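Brandstead Residents Help Exchange
Category: Deposits and Move-Out
Topic: Cleaning deduction taken after tenancy ended in May

Posted by Retno Ngau

I would be grateful for guidance on a deposit matter. My tenancy at the Pattinasarany building ended in May. The deposit was $900. The managing agent, Wernivico, has returned it less 500 for what the statement calls "cleaning and restoration." No invoice was enclosed. I cleaned the unit before I left, and the inspection form signed at the handover lists only a worn closet track and one mark on the kitchen wall. I lived there for six years.

May an agent keep this amount without showing what was done? I have written once by e-mail and received an automatic reply with reference 2368, but nothing further. I would prefer to settle the matter without going to court.

3 replies

Paweena Chaimongkol

The rules vary by state, and you should read the section of your own state's law that deals with security deposits. Most states require the landlord to send an itemized statement within a set period after the tenant leaves. Some also require receipts or estimates above a certain amount. A single line reading "cleaning and restoration" may not meet that standard.

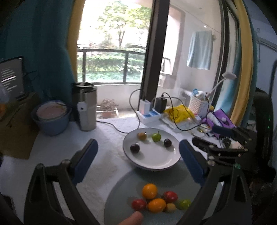
Ordinary wear is a separate question. A closet track that has worn down over six years of normal use would generally fall under that heading. A wall mark may or may not, depending on its size and cause. Please check whether your lease contains a schedule of charges – mine, with another agent, listed $80 for patching and painting one wall, and the agent was held to that figure.

I would recommend a letter by certified mail. State the date you returned the keys, the amount withheld, the reference number and the sum you are asking for. Enclose a copy of the signed inspection form and keep the original. Give a clear deadline for payment.

Ridwan Sutanto

They all do this. I lost mine with Skesetti and did not pursue it. Good luck.

Marlene Kuhlmann

I agree with the reply from Paweena Chaimongkol, with one addition. Address the letter to the owner of the building as well as to the agent. The owner's name should appear in the lease or in the county property records. In many states the owner remains responsible for the deposit even when an agent holds it. If the deadline passes, small claims court does not usually require a lawyer, and the clerk's office can provide the forms.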